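# Chapter 5: Shared Space Between Two Arms

A single robot arm has one work area, and the rules for it are mostly rules about people: who may come near, when, and who holds the stop button. When a second arm is mounted beside the first, a new kind of area appears. Both arms can reach it, and each arm is an obstacle for the other. In this book we call it the shared zone.

This chapter gives the rules we teach for the shared zone in small bench cells. Most of them come from the cell handbook that Misaki Iwasaki and Rogelio Lacson wrote at Hukholm, and I have changed the order so that a beginner can follow it. The large industrial standards remain the authority for your site. Read them also.
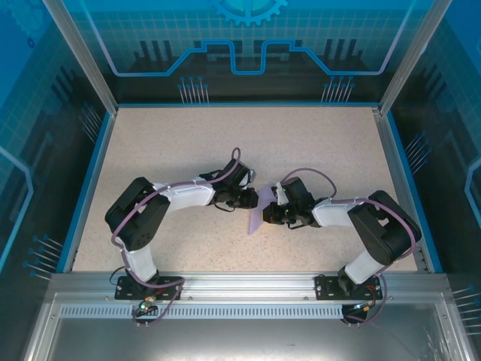 The first rule is that the shared zone must be drawn before any program is written. Draw it from above, on paper, with the full reach of both arms, and include the gripper and whatever the gripper carries. Students often forget the last part. A sheet of film held at one corner can reach well past the fingers, and it does not keep the same shape during a motion.

The second rule concerns speed. Outside the shared zone, our training cells permit 220 mm per second at the tool. Inside it the limit is 90. The lower limit applies to both arms as soon as one of them has entered, also when the other is standing still.

> **Term: handover state.** The period in which both grippers are closed on the same part. Neither arm may make an independent move in this state.
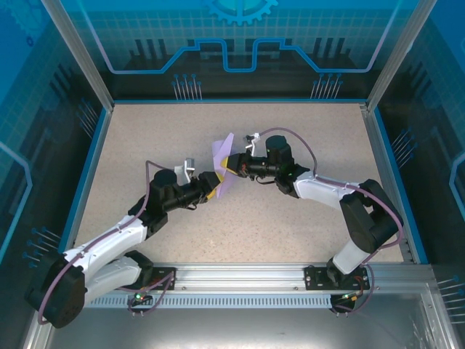 The handover state is where most of our incident reports begin. Each controller believes that it owns the part, and a small error in position becomes a pull. With a stiff part you will see the motor current rise. With a thin folded sheet, gripped at its left and right edges by two arms, the current tells you very little, and the sheet can tear before any limit is reached. For soft parts, then, the program must set a maximum distance between the grippers – and check it on every cycle.

Cables belong to the drawing too. Kaede Kobori's checklist, given in full in Section 5.4, asks the operator to move each arm by hand through its whole path and to watch the cable at the wrist.

## 5.1 Drawing the zone

Begin with the distance between the two base plates, measured center to center along the rail. Write it at the top of the sheet, together with the revision number of the drawing.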